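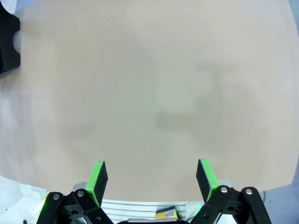

Mallimora Tabletop Set

README, last changed Saturday, May 8, 2021

Contents

The set holds 567 episodes of a two-finger gripper working over a table. Each episode is one folder with a video from the wrist camera, a text file of joint positions and gripper opening, and a one-line instruction. Instructions are in English and were typed by the operator before the episode started.

400 episodes are for training and 70 for validation. The rest are in a folder called extra. They are good recordings, but the instruction was changed afterward and we have not checked every one against its video.

How it was recorded

Operators moved the arm by hand controller. Jörg Kasten and Linnea Åberg did most of the sessions, with Imke Engelhardt filling in. An episode starts with the fingers open over the table and stops when the operator presses the pedal. Nothing is trimmed, so expect some idle time at both ends -- up to a few seconds where the operator was slow on the pedal.

Tasks are picking up, placing, pushing and turning over small household items. The item list is in items.txt. Names there match the names used in the instructions, except for "sponge," which covers two different sponges.

Wrist view

The camera moves with the gripper, so the fingertips stay in view and the table shifts behind them. Shadows of the arm and the operator fall on the table in many episodes. We did not correct for them. If you crop the video, keep the fingertips in the crop. Our baseline got worse without them.

Known problems

Episode 277 has joint positions but no usable video. It is listed so that the numbering stays whole. Skip it when loading.

Gripper opening is stored as 0 for closed and 1 for open. Early copies of the loader had this backward. If your model opens its hand when it should grasp, get the current loader from the Turnus folder.

Failed attempts are kept and marked "fail" in the text file. A dropped item that was picked up again in the same episode counts as a success.

Questions

Wiebke Hollmann looks after the recordings, Volker Wiegand the loader. Please give the episode number when reporting a fault.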